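Ce que l'on garde pour quatre heures

268 partages | 60 commentaires

Il y a, dans la maison où j'ai grandi, un placard qui ne fermait pas bien et que tout le monde savait ouvrir sans bruit. On y rangeait les biscuits, les petits sachets salés des jours de fête, les fonds de tablettes de chocolat repliés dans leur papier, et je crois que j'ai appris là, vers l'âge de six ans, tout ce qu'il faut savoir sur la patience et sur la manière d'en manquer. Le goûter de quatre heures, chez nous, n'avait rien d'un petit repas. On posait les cartables, on s'asseyait, et ma grand-mère demandait ce qu'on avait mangé à midi, comme si la réponse pouvait changer quelque chose à ce qu'elle allait nous servir.

J'y ai repensé cet hiver, en préparant cet article, parce qu'une amie de longue date, Jana Gerlach, m'a écrit une lettre (une vraie, avec un timbre de travers) où elle me racontait ses après-midi à Pernthorpe. Elle s'y est installée il y a deux ans, dans une rue en pente dont les maisons se ressemblent toutes, et la première chose que ses voisins ont voulu savoir, avant son métier et avant son nom de famille, c'était si elle prenait quelque chose avec son thé. Elle prenait quelque chose. L'affaire était entendue, et depuis, on frappe chez elle sans prévenir dès que la lumière baisse.

Je suis allée la voir en mars, avec dans mon sac un gâteau aux noix de chez Aubert, la pâtisserie au bas de ma rue, qui a fait tout le voyage sur mes genoux et qui est arrivé un peu penché. On l'a mangé quand même, bien sûr, et on en a redemandé.

Ce qui m'a frappée à Pernthorpe, c'est que chaque famille a sa règle et la défend avec une énergie merveilleuse. Chez les uns, le sucré vient d'abord et le salé rattrape les choses à la fin. Chez les autres, on ne touche à rien tant que la théière n'est pas sur la table. Huw Rosser, le voisin d'en face, ancien professeur de géographie, m'a expliqué longuement que son père coupait les tartines en triangles quand il y avait du monde et en rectangles le reste de l'année - et qu'enfant, il savait donc, en passant la porte de la cuisine, s'il fallait aller se recoiffer.

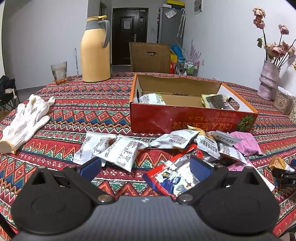 Le partage, surtout, mériterait un livre entier. Dans une fratrie, on ne distribue jamais au hasard : il y a celui qui choisit le premier et le regrette, celle qui attend et obtient par la douceur ce qu'elle n'aurait pas eu en se précipitant, et le petit dernier, à qui l'on laisse le parfum dont personne ne veut et qui finit, à force, par l'aimer sincèrement. Huw est de ceux-là. Il mange encore aujourd'hui des biscuits au gingembre que ses sœurs détestaient, et il en parle avec une tendresse d'héritier.

Jana, elle, était fille unique et n'a connu rien de tout cela. Elle dit qu'elle rattrape le temps perdu, et il faut la voir tendre l'assiette au plus jeune des enfants de la rue, puis la retirer un tout petit peu, pour rire, avant de la lui donner ! Le soir, quand tout le monde est rentré, elle secoue la nappe à la porte du jardin et les merles viennent faire le ménage.

Je lui ai demandé, la veille de mon départ, si elle ne se lassait pas de ces visites à l'improviste, de cette bouilloire toujours en route. Elle a réfléchi en rinçant les tasses, puis elle m'a raconté l'histoire d'une dame de la rue du haut qui était venue pendant des mois sans jamais ôter son manteau, en répétant qu'elle ne faisait que passer. Un après-midi de pluie, elle l'avait accroché derrière la porte. Elle était restée jusqu'au dîner, et elle avait fini par donner sa recette de pain d'épices - en oubliant la cannelle, soupçonne Jana, qui l'a refait depuis avec beaucoup de cannelle et n'en a rien dit.

Je suis rentrée avec la recette recopiée au dos d'un ticket de train, et j'ai acheté de la mélasse en sortant de la gare.

2 560 lectures | Partager | Commenter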